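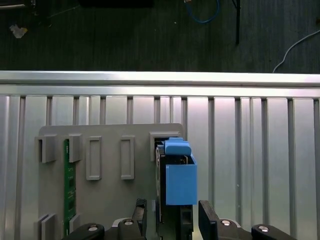
I've spent most of this spring recording examples for a robot that's supposed to learn how to handle parts from old desktop computers, and I keep getting asked how we set up our sessions at Kenville, so I finally wrote it all down. It's a small setup and there are surely fancier ways to do it, but it works for us! The main thing I'd tell anyone starting out is to practice the tight spots before you record anything. Take the blue block in the gripper, right up at the slot housing on the gray plate. The wrist camera gets a nice view of the empty frames next to it, but the fingers and the black mount fill up the bottom middle, and that's exactly where you'd love to see what's going on. So practice lining up by the edges you can still see, like the top of the plate.

What you need before you start

- An arm with a wrist camera, already calibrated
- A fixture that doesn't wobble (push on it with your thumb, hard)
- Whatever you use to steer the arm
- A short written task, one sentence if you can manage it
- A lot of disk space, more than you think

I use a little recording program called Milline that saves the camera video, the joint positions and the gripper opening on one clock. Any recorder will do if it does those three things together. We tried matching up separate files afterward in our first week and I never want to do that again.

Step 1. Write the task down

Ours say things like "put the blue part in the right-hand slot." If two people read the sentence and do two different things, fix the sentence. I rewrote one of ours 16 times (yes, really) and the data got cleaner with each version.

Step 2. Pick a start and an end

Every recording should start with the arm clear of the parts and the gripper open. End it with the part let go and the arm backed off a bit. Don't stop recording the second you let go! The system needs to see what "done" looks like, so I leave two seconds of nothing at the end of every take.

Step 3. Do ten bad ones

Turn the recorder off and just run the task until your hands calm down. Then turn it on. 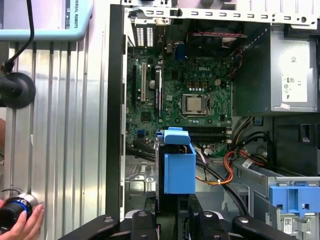
How many recordings do you need before training is worth trying?

We got our first useful result with 283 recordings of a single task. With fewer than that, the arm would head the right way and then hang around near the part without committing. Our goal for the full set is 2,000, spread over all the tasks, and we train a quick test version along the way so we find problems early.

Step 4. Change things a little at a time

If every recording looks the same, the robot learns that one spot on the table and not much else. I shift the start position of the arm each time, and every so often I move the computer case over a bit or turn it slightly. Lights too. We had a lovely batch recorded in bright afternoon sun, and the trained version fell apart as soon as the sky clouded over.

What I don't change is the style of the motion. If I come in from the left, I come in from the left for the whole batch. Mixing styles early on gave us an arm that tried to split the difference and went straight into the fixture (sorry, fixture).
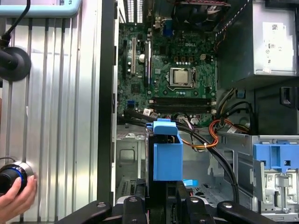
Cables deserve their own batch, by the way. Work inside a computer case means wires that sit differently from one take to the next, and that's good variety you get for free, so don't tidy them the same way every time. Do keep them out of the gripper's path in your first batch, though, and let them get messier once the simple version is going well.

Step 5. Keep the fumbles, but label them

When I miss a grasp and recover, I keep the take and tag it "recovery." When I miss and give up, it gets tagged "fail" and goes in another folder. The recovery takes are worth a lot, so please don't throw them out!

Step 6. Watch them back the same day

I go through the takes at double speed and check for a frozen camera, a late start, or a missing gripper signal. Our file names are the task, the batch letter and the take number, with spaces left out. The Llorente script we use for sorting chokes on spaces, and so does the older Horkard one.

If your hands get tired, stop for the day. My worst takes are all from the last half hour of a long session, and I ended up deleting nearly all of April's late ones.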